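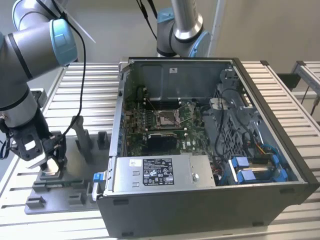 Zaid Hakim wanted to know why a computer needs two kinds of memory when one big kind would do. The question comes up often, and the answer starts with the parts inside a desktop computer and the job each one has.

The motherboard

The motherboard is the large flat board that the other parts connect to. Boards like this are often green. The green is a thin coating that protects the copper underneath. The copper is laid out in narrow lines called traces. A trace does the work of a wire, but it is flat and stays in one place.

The socket

The processor, or CPU, carries out instructions. It sits in a square socket on the motherboard. In the computer at the top of this page the socket is empty, so the metal retention frame is easy to find. The thin silver bar that crosses it is a lever. On a socket of this type, the lever is lowered and hooked to hold a processor in place, and released before the processor is lifted out.

A working processor gets hot. A block of metal called a heatsink is pressed against it to carry the heat away. Other chips on a motherboard can have small heatsinks of their own.

The memory slots

The long, narrow slots to the left of the socket are for RAM. RAM is memory that the processor can reach very quickly. It holds whatever the computer is working on now, such as a drawing that is still open. When the power goes off, RAM loses everything stored in it.

The drives

A drive is slower than RAM, but it keeps its contents without power. This answers the question about two kinds of memory. Fast memory is used for work in progress. Slow memory is used for keeping things. In this case the drives go in carriers, which are the two blue parts in the lower right corner. A carrier is a holder that lets a drive slide in and out.

The power supply

The silver metal box near the front edge is the power supply. A wall outlet gives a kind of electricity called alternating current, which computer chips cannot use. The power supply changes it to direct current at a much lower voltage. In many desktop computers, yellow wires carry 12 volts and red wires carry 5 volts.

Never open a power supply. Some of its parts can hold a dangerous charge after the computer has been unplugged. An adult should unplug a computer before its side panel comes off.

Words to know

Trace: a flat copper line on a circuit board.
Socket: the holder for the processor.
Heatsink: a metal part that carries heat away from a chip.
Voltage: a measure of how hard electricity is pushed through a circuit.

Text by Gorazd Mladenović. Last checked 2025-05-27.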